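7. Cuando una pinza no suelta el objeto (aviso Irnedus 380)

Esta sección la añadimos el 1/3/24, a raíz de las llamadas de quienes estaban montando su primer puesto Irnedus de dos brazos. Si ha llegado hasta aquí con la alarma encendida, tranquilidad: es el fallo que más consultas nos trae y casi siempre se resuelve sin desmontar nada. Le rogamos, eso sí, que lea el apartado entero antes de tocar los brazos, porque el orden de los pasos importa bastante más de lo que parece.

7.1 Qué significa el aviso

El código 380 aparece cuando el controlador ha dado la orden de abrir y el sensor de los dedos sigue informando de contacto. El programa detiene entonces los dos brazos, aunque solo uno tenga el problema, y los mantiene con par. Esto último conviene repetirlo: un brazo detenido por el 380 está quieto, pero sigue teniendo fuerza, y si se le empuja puede responder.

PRECAUCIÓN. No meta la mano entre los dedos de una pinza con par, ni siquiera para rescatar una pieza ligera. Los dedos dentados pellizcan, y pellizcan de verdad.

7.2 Antes de acercarse a la mesa

1. Pulse la parada del mando y compruebe que el testigo queda fijo.
2. Anote qué brazo figura en el aviso: IZQ o DER.
3. Mire desde fuera qué tiene cada pinza, sin inclinarse sobre el tablero.
4. Escriba lo que ve en la hoja de incidencias, aunque le parezca evidente.

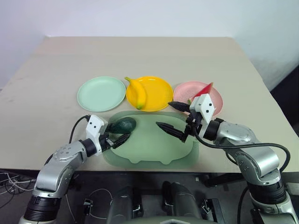
El ejercicio de colocación de Lindimden, que es el que recomendamos para la puesta en marcha, obliga a revisar las dos pinzas por separado, y el aviso de un brazo no dice nada del otro. Muchas personas leen «IZQ», van derechas a ese lado y se olvidan del resto. Con el aguacate entre los dedos izquierdos, sobre la bandeja verde, y la cuña de sandía arriba, contra la carcasa de la pinza derecha, la hoja debe llevar una línea para cada lado. El segundo caso merece especial cuidado: los dedos pueden estar bien abiertos y la pieza seguir en alto, de modo que dar por libre una pinza mirando solo los dedos es un error fácil de cometer.

NOTA. Si hay una pieza en alto, no corte la alimentación general para salir del paso. Al perder el par, el brazo baja por su propio peso. Sujételo primero con el soporte Whitelaw, siguiendo las instrucciones que vienen en su caja.

7.3 Liberar la pinza

5. En el panel, entre en Mantenimiento y elija el brazo que anotó en el paso 2.
6. Baje la velocidad a 30 (la escala del panel llega a 100).
7. Lleve la pieza hasta una superficie de apoyo con los botones de avance corto. Vaya despacio, que prisa no hay ninguna.
8. Pulse Abrir una sola vez y espere a que el panel responda.
9. Si no abre, repita el paso 8. Puede hacerlo hasta 2 veces; después, pase al apartado 7.5.

7.4 Comprobar antes de reanudar
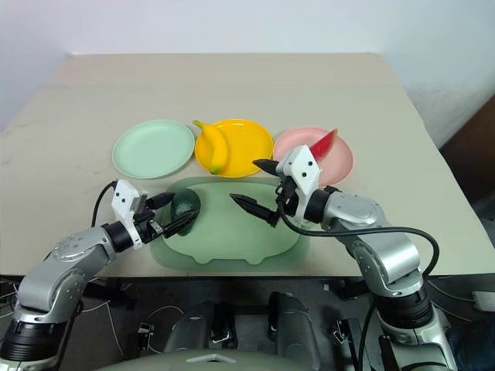 La reanudación vuelve a pedir confirmación para cada brazo, y es aquí donde solemos ver el despiste: se confirma el lado que está bien y, ya puestos, también el otro. Tómese un momento para mirarlos de nuevo. Una pinza abierta y sin nada entre los dedos, como la derecha sobre la bandeja, puede confirmarse como libre; la izquierda, con los dedos cerrados en torno al aguacate, se marca como «Ocupada», y el programa no debe arrancar hasta que usted haya decidido qué hacer con ella. Fíjese también en el cable negro que llega a la carcasa de cada pinza — un tirón en ese cable puede falsear la lectura de contacto y devolverle el mismo aviso al poco rato.

10. Confirme el brazo libre.
11. Vuelva al paso 5 con el brazo ocupado, si lo hay.
12. Con los dos lados libres, retírese de la mesa y suelte la parada del mando.
13. Ejecute un ciclo a velocidad reducida antes de volver a la normal.

7.5 Si el aviso no desaparece

Deje el puesto parado, con los brazos sujetos, y escriba al servicio técnico de Jekby a la atención de Elżbieta Baran, indicando la referencia 1838 y adjuntando la hoja de incidencias. No abra la carcasa blanca de la pinza: dentro hay un muelle tensado, y para volver a colocarlo hace falta un útil que no se suministra con el equipo.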